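Put the Phone Down, Mom and Dad

I used to think being a good parent meant buying stuff. My daughter turned 10 in June and I had 500 dollars set aside for a big party. You know what she asked for? A walk to the lake with me, and no phone!

So we went. We talked about frogs and her friend Imelda and whether bread can get sunburned, and I learned more in two hours than I had all spring.

I think we parents hide behind being busy. I sure do.
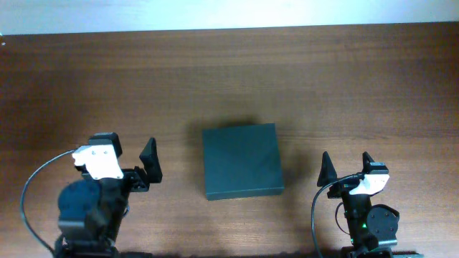 Start small

Pick one evening and give it to them, all of it. Let them choose the game, even the long one with the terrible rules. We're on our fourth round and I'm losing badly.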